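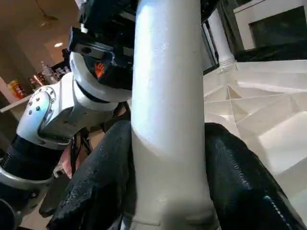 Both fingers on the white pole, with the second arm standing on the left.

12/5/20

Today I passed 200 recorded examples for the project I call Rulport, and I would like to write down how it goes while I still remember it well.

The plan is to have 648 examples before July. The number comes from my own table of positions and grips, and some days I regret that I made the table so large. Every example is short. I guide the gripper to the object, close the fingers, hold, open them again and save. Then I change the starting position a little and do the same once more.

Holding a smooth round thing from two sides sounds easy. For me it is the part of the table that takes the longest. If I come in a few degrees too much from one side, one finger touches first and the wrist must correct itself. In the beginning I deleted all these recordings. Now I keep them, if the correction is a clean one – the system should also learn what to do when it arrives a bit wrong. I only delete the ones where I hesitated for a long time, as it would learn my hesitation too.

My first training in Memberg was made with 100 examples, and the result was poor. The model closed the fingers too early almost every time. I looked through the recordings again and found the mistake was mine: I had started nearly all of them from the same height. A friend from the Berrada group had warned me about this, and I did not listen enough.

So the new rule is 5 different heights for each grip, written on paper next to the keyboard, and I cross them off by hand. It is slow work. In a good evening I finish one page of the table, then my shoulders are tired and the recordings become careless, so I stop.

Next week I will bring the newer files to Ellstead, where there is a faster computer, and train again. I still have to rename the first folder, the labels in it are half in my own language.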